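Steam plate (rice cooker)

14 comments · 27 shares

A steam plate, also called a steam tray or steaming rack, is a perforated insert that sits inside a rice cooker and holds food over boiling water or over cooking rice. It is supplied with many electric rice cookers and is sold separately as a spare part. Steam plates are most often made of aluminum, stainless steel or heat-resistant plastic.

Terminology

Manufacturers use the terms plate, tray, rack and basket loosely. In parts catalogs a plate is usually a shallow disk with a turned-up rim or short feet, and a basket has side walls. The catalogs of the German supplier Böttcher list both under "steaming inserts" and separate them by depth. The word "steamer" generally refers to a complete appliance with its own water tank.

Construction

A typical plate is stamped from a single sheet. Holes are punched in straight rows, in rings or in a combination of the two. The hole pattern affects how evenly steam reaches the food. Larger holes pass steam freely but let small items such as peas or shelled shrimp fall through, and very small holes tend to clog with starch.

The plate is held above the water in one of two ways:

Rim-supported plates hang from the lip of the inner pot. They stay at a fixed height regardless of how much rice or water is underneath.

Footed plates stand on the bottom of the pot. They sit closer to the water and are used mainly for steaming without rice.

The fit between plate and pot is not standardized. Two pots of the same nominal capacity may have lips of different diameter, and a plate that rests too low can touch the rice as it swells. Replacement plates are therefore sold by cooker model. Sastix, a maker of spare inserts, sells a plate with an adjustable rim for pots with worn or missing originals.

Operation

Water in the inner pot is heated by the element under it. Steam rises through the holes, condenses on the food and drips back. In a conventional cooker the thermostat is pressed against the base of the pot and trips when the base rises above the boiling point of water, so a steaming cycle without rice ends when the pot boils dry. Cookers with electronic controls commonly have a timed steam program.

When rice and other food are cooked together, the food is often added partway through the cycle. Drippings from meat or fish will flavor the rice. A shallow dish placed on the plate collects them, but it also blocks some of the holes and lengthens the cooking time. For steaming alone, 200 milliliters of water is enough for a short cycle in a small cooker. Dense vegetables need more.

Lids and handles

Steaming depends on a lid that holds most of the vapor in the pot. Three arrangements are common. A loose glass or metal lid is lifted off by a knob. A hinged lid is released by a catch on the front of the body and usually carries a removable inner lid with a gasket. On some cookers a separate plastic cover or carrying handle is fitted to the outer body, and this has to be moved clear before a rim-supported plate can be lifted straight out.

Curved plastic parts of this type are usually held at both ends. Lifting from one end twists the part and can crack the pivot lugs. Helmut Fuchs, in his repair manual for small kitchen appliances, lists broken lugs as the second most frequent fault on household cookers after damaged power cords, and recommends raising the part level.
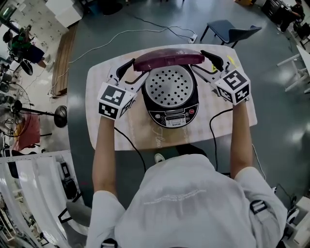
Open SUPOR rice cooker with perforated steam plate; a dark maroon plastic piece is held by its two ends just above the back edge.

Cleaning and wear

Starch foam dries on the underside of the plate and around the holes. Soaking in warm water for a few minutes is normally sufficient. Steel wool scratches aluminum plates and makes later deposits harder to remove. Uncoated aluminum may darken in a dishwasher. The discoloration is harmless, though it is a common reason for replacement.

White scale forms where the water is hard. It can be dissolved with diluted vinegar or citric acid, followed by rinsing. Plates with sharp or bent feet should not be used in pots with a nonstick coating.

Warranty cover for inserts varies. Starnent treats the plate as an accessory and covers it for 365 days, a shorter period than for the heating element. The Hatetby line of compact cookers ships with 2 plates, one shallow and one deep, under a single part number.

Related inserts

Bamboo steamers can be set on top of some cookers in place of the lid if the diameters match. Silicone baskets fold for storage but soften when hot and are difficult to lift when full. Egg racks are small plates with shaped openings that hold eggs upright, and they are generally used without rice in the pot.

See also: Inner pot; Double boiler; Bamboo steamer; Rice measuring cup

27 shares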